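Last touched December 2019. If you came looking for the board game Narkeck in a shop, it has never been in one. You have found the paperwork.

# narkeck-logs

Narkeck is a board game about moving goats over a mountain before your neighbors do. It was made up by Adelino Bastos during a long wet holiday in a rented house whose only other entertainment was a jigsaw of a harbor, mostly sky. Two to four people can play. The rules fit on a sheet of paper, and the arguments about the rules fill the rest of this repository.

What you get is the score sheets from 46 games, typed up from paper, plus the rules as they stood at the time of each game, plus notes. Of those games, 31 were played to the end. The rest were given up for reasons recorded in the `why_stopped` column, which is the best column.

## What's in here

```
games.csv one row per game
turns.csv one row per turn, where anyone wrote the turns down
rules/v1.md the original rules, spelling preserved
rules/v2.md the rules after the Troltberg argument
notes/ margins, mostly
```

`turns.csv` is patchy. Keeping a turn log means that someone at the table has to write while the others have fun, and the job tended to fall on whoever was already losing. You can see the handwriting get worse as the goats get fewer. That part doesn't survive typing up, so take my word for it.

## The game, quickly

You start with a herd in the valley row. On your turn you move one goat one square, up or sideways, and you may leave a toll marker on the square you came from. Anyone who enters a toll square pays you a bean. Beans buy hay, hay lets a goat move twice, and a goat that gets over the top row scores. When the last goat is over or stuck, you count up.

"Stuck" is defined in both sets of rules and the definitions don't agree. See Known problems.

Any beans will do. Gonçalo Louro once brought chocolate-covered coffee beans, and the money supply collapsed before the second round. It's in the data as a finished game because technically it was finished.

## Columns in games.csv

| column | what it holds |
|---|---|
| `game_id` | a number, in the order the sheets came out of the shoebox |
| `rules` | `v1` or `v2` |
| `players` | initials, separated by a slash |
| `board` | `paper`, `cloth` or `big` |
| `winner` | initials, or `disputed` |
| `goats_over` | per player, same order as `players` |
| `purka` | `y` if Purka was declared, blank if not |
| `why_stopped` | free text, only for games that weren't finished |
| `comment` | free text, sometimes very free |

Shoebox order isn't play order. I know. Most sheets have no date, and the ones that do tend to say things like "Sat." or "after the soup." I sorted them by pen color for a while and felt very clever until I learned that the pens lived in the same drawer the whole time.

## Purka

A Purka is when you close a full row with your own tolls so that everyone behind it has to pay you to go on living. It's the strongest move in the game and the rudest. Under v1 there was no limit to it. Torquil Carnegie declared one early in a game against his hosts and was then served a noticeably smaller dinner. The comment field for that game reads "worth it," in his hand, and underneath, in another hand, "was it."

Under v2 a Purka lasts until your next turn and you have to say the word out loud. If you forget to say it, you have merely put some markers down.

## The Troltberg argument

Troltberg is the name of the mountain. It was also, for one bad evening, the name of a square. Adelino's first rules say "a goat on Troltberg pays nothing." He meant that tolls don't apply on the top row. Bello Haruna read it as the whole mountain, meaning every square above the valley, meaning that tolls didn't exist. He played accordingly and won by a mile.

His reading is perfectly good English. I've gone over it many times, hoping it wasn't. So the result stands, the game is marked `v1`, and v2 says "a goat on the top row pays nothing," which has no poetry in it whatsoever.

## How the data was made

People filled in sheets at the table. I collected the sheets in a shoebox, and one April I typed them in over a string of evenings. Where I couldn't read something I left it blank. Where two people had written different scores on the same sheet I put `disputed` and moved on with my life.

I changed three kinds of things:

- spelling of players' names, with one person's initials fixed after she saw what I'd turned them into
- stray bean arithmetic, if the sheet itself showed the working and the working was wrong
- swear words in `comment`, which are now the word "goat"

That last one makes some of the comments hard to follow. It also makes several of them funnier, and I won't be reversing it.

## Boards

The paper board is a sheet of wrapping paper turned over. The cloth board is a pillowcase with lines in laundry marker, and it has been through the wash enough times that the valley is now a matter of opinion. The `big` games use painter's tape, whatever flat surface is free, and squares large enough to hold a herd without goats falling into each other's territory. Put the long strips down first and run the others across them. Straight is nice to have. If your rows wander a bit the game won't mind, although a guest might.

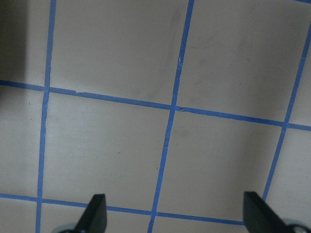 Yến Triệu wrote in to say that the whole dataset is unfair to anyone in the last seat, and that I'd see it if I stopped enjoying the comments and looked at the wins. By the time play gets round to the fourth player, she says, the sideways squares are all tolled and you're paying rent before you've moved. She wants either a free first move for the last seat or an extra bean at the start. I've looked at the wins. She has a point. I can't prove it from so few games, and `players` is listed in seating order only when the person with the pen was sitting up straight, but I'd take the bean.

If you try it with the extra bean, please send the sheets along. Put `v2+bean` in the `rules` column so that the poor soul who types it in can tell.

## Known problems

**Stuck.** In v1 a goat is stuck if it can't move. In v2 a goat is stuck if it can't move and its owner can't afford to make it. A v1 game replayed under v2 can go on a good deal longer, and nobody's babysitter would thank you. Don't compare game lengths across versions.

**House rules.** Gonçalo's table lets goats go down the mountain. They say it's realistic. I've left those games in with "down allowed" in the comment, and you may want to drop them if you care about anything at all.

**The same few people.** Nearly every game involves some mix of us. Whatever you learn here about how people play Narkeck is really about how we play it, with a heavy lean toward Torquil's grudges.

**Patrício.** You'll find `PATR` in the players column now and then. Patrício is the dummy player used to fill a seat, moved by drawing a card. He has no plan and no feelings, and he has beaten me twice. Leave him in or filter him out, but don't average him with the humans and then tell me about it.

## Things people have asked for

A digital version: no. I'd have to settle what "stuck" means.

A printable board: there's a rough one in `notes/`, which prints a little too small for anything but lentils.

A scoring script: Bello wrote one, and by its reckoning he won several more games than the sheets say. It's under review.

## Using it

Do what you like with the files. If you put them in something, mention Adelino, who made the game up and gets nothing else out of it. Corrections are welcome as pull requests or by post. If you were at one of the games and remember the score differently, write down what you remember and I'll add it to the `disputed` pile, which has plenty of room.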